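Recipes Should Be Written by Weight, and the Cup Should Be Retired

The measuring cup is a volume standard applied to materials that do not hold a constant volume. Flour compacts. Brown sugar compacts more. Grated cheese depends on the grater, chopped parsley depends on the knife, and salt depends on the crystal. A recipe that specifies these by the cup is passing an unspecified density to the reader and asking the reader to guess it.

My position is that any recipe published for home use should state solid ingredients in grams, with cups given second or left out. I have edited recipes for eleven years, first for a community cookbook and later for the newsletter of a cooking school called Lopes, and I have held this view for most of that time.

The usual figures for a cup of all-purpose flour run from 120 grams to 150 grams, depending on who is publishing. Both ends of that range can be reached in the same kitchen with the same cup. Spoon the flour in and level it, and the result sits near the bottom. Push the cup into the bag and level it, and the result sits near the top or past it. In a bread dough with 300 grams of water, the difference between four light cups and four heavy ones is a move from 62.5 percent hydration to 50 percent. The first is an ordinary loaf dough. The second is close to bagel dough. A reader who followed the printed instructions could arrive at either one.

When I raised this at Lopes, Folke Forsberg, who taught the bread course, asked his evening class to measure one cup of flour each and tip it onto a scale. They had all been cooking for years. The lightest cup weighed 107 grams. He did not tell me the heaviest, only that he had stopped using cups in his handouts by January.

Three objections come up whenever this is discussed, and they deserve separate answers.

The first is that home cooks do not own scales. This was a fair point when a kitchen scale meant a spring, a dial, and a pan that never returned to zero. A digital scale now costs less than a decent set of nested cups and takes up less of the drawer. The one I use is a Jalov with a resolution of one gram and a button that sticks. It is not a good scale. It is still far more repeatable than I am with a cup, and it has worked through two changes of battery.

The second objection is that people cooked well by volume for generations. They did, but the comparison leaves out the feedback. Someone who makes the same biscuits every morning has calibrated a particular cup, a particular bin of flour, and a particular wrist. Chiyo Morikawa, who contributed many of the rice and noodle dishes in our community cookbook, measured with a chipped teacup that had lost its handle. Her results were consistent. Her recipes, once printed with "1 cup" in place of "the teacup," were not, and we had letters. Her son Shigeru eventually filled the teacup with water and weighed it for us, which settled the rice dishes. The flour took longer, as she pressed it down with her thumb.

A written recipe exists for the person who lacks that calibration. If the reader already knew how the dough should feel, a list of ingredients would be enough.

The third objection is about precision. Critics of weight measurement say that cooking is not chemistry and that a few grams will not spoil dinner. I agree with the second half. A soup tolerates large errors in carrot. But a cook can be loose with a number only after being given a number. "200 grams of carrot, more if you like" is a usable instruction. "2 medium carrots" is an instruction to compare your carrots with carrots you have never seen. I have bought carrots sold as medium that weighed 61 grams and others from the same store that weighed twice that.

There are limits to the argument, and I would rather state them myself. Below 8 grams or so, a scale with one-gram steps is the wrong tool. A gram of yeast read as two is a serious error. For yeast, baking soda, and ground spices, measuring spoons are the better choice unless the cook owns a second scale with finer resolution, and I do not expect that. Thin liquids are also fine by volume. Water has a known density, milk is close to it, and a glass jug read at eye level does the job. I weigh them anyway, as the bowl is already on the scale, but I would not argue with anyone who poured.

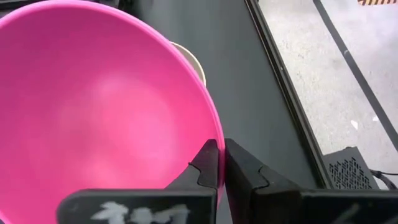 The practical case is stronger than the accuracy case, and it is the one that persuades people. Weighing removes steps. The bowl goes on the scale, the scale is set to zero, flour goes in, zero again, sugar goes in, zero again. There is no leveling and no set of cups to wash and dry between the honey and the oats. Natsumi Honda, who proofread for me and disliked baking, changed over for this reason alone. She had no interest in hydration. She had a small sink.

Weight also makes scaling simple. To make two-thirds of a recipe that calls for 1 3/4 cups of flour, a cook must work out 1 1/6 cups, and there is no such cup. To make two-thirds of 210 grams, the cook needs 140 grams. Anyone who has cut a cake down to fit a smaller pan will recognize the problem.

Publishers are slow here for a commercial reason. Two columns of figures lengthen a page and make it look harder. When we prepared the second edition of the cookbook, the printer, a small firm called Mino, quoted us for 72 more lines of type to carry both systems, and we were told to choose. I argued for grams alone and lost. We printed cups alone, with a conversion table at the back. Conversion tables are a poor substitute. They require the reader to leave the recipe with floury hands, and they assume one density for an ingredient the recipe's author may have packed differently. A table can convert the printed cup. It cannot recover the amount that was used on the day.

This last point should concern anyone who keeps family recipes. The gram figure can be measured only while the person who makes the dish is still making it. Ask them to cook it as usual, put the bowl on a scale, and write down the reading after each addition. Do not ask them to change how they measure. It takes one afternoon, and the card that results can be used by a stranger.

For publishers I would ask less than I used to. Put grams first for anything dry, chopped, grated, or sticky. Leave teaspoons alone. State the egg size, and if the recipe needs a given amount of egg, state that weight as well, without the shell. If cups must appear, say once, at the front of the book, what one cup of flour weighed in the kitchen where the recipes were tested. Most of the cookbooks on my shelf do not give that figure, including the one I edited.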